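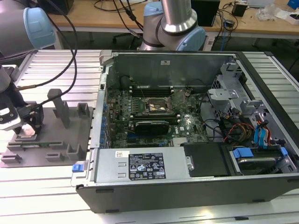
Home Docs Tasks Data FAQ Contact

The Rividitz set is a collection of teleoperated demonstrations for two-arm work on desktop computers. The first task in it is memory handling: take a module from the fixture plate, carry it to the case, and press it into a slot. The case lies on its side with the panel off, so both arms reach the board from overhead, and the module starts out lying in the slot at the front of the gray plate. The processor cooler is off and the drive bay is left in place. Questions we receive more than once are answered on this page.

What counts as one demonstration?
One attempt at one task, from the operator's start signal to the stop signal. Resetting the table is not recorded. A session is limited to 41 attempts per operator, after which the operators change over.

Why use a printed fixture plate?
The plate gives the module a known starting position and holds it on edge so that the gripper can close on both faces. Policies trained on modules lying loose on the table spent most of their capacity on the pick and did poorly on the insertion, where the data is needed. The posts are used in other tasks and can be ignored for this one.

Is the case always in the same position?
No. It is shifted and turned by a small amount between attempts, following a list generated before the session. Operators do not choose the offset. The applied offset is stored with each attempt, but it is not given to the policy as an input.

Do you keep failed attempts?
Yes. They are labeled and stored in a separate split. A failure is any attempt in which the module is dropped, enters the slot reversed, or is not seated at both ends when checked by hand. Attempts in which the operator slips and then recovers are kept in the main split with a "recovery" flag. Nearly 19 percent of the main split carries that flag. Do not filter these out without testing; in our runs, removing them lowered insertion success.

What is recorded?
Joint positions, commanded positions and gripper opening for both arms, plus all camera streams, on a shared clock. Force is estimated from motor current and should be treated as coarse. It is good enough to detect contact. It is not good enough to judge seating.

What are Trimdale and Um?
Trimdale is the recording software. Um is the label tool, which reads Trimdale logs and writes the phase marks (approach, grasp, transfer, align, press, release). Each attempt is marked by one person and checked by another. If they differ by more than 11 frames on any mark, the attempt goes back for review.

How many demonstrations do I need to train a policy?
For a single case model with small offsets, 66 clean attempts gave us a policy that reached the align phase reliably. Pressing took considerably more. We do not quote a number for other case models.

Can I contribute data from another setup?
Yes, if the arms are calibrated to each other and the logs convert to the Trimdale format without resampling. Send one full session first, including failures. Sessions with the failures removed are returned.

Who maintains the set?
Brumomus hosts the files. Hartmut Hellwig handles format questions and corrections. Include the attempt ID in any report.

Last revised 14/11/2023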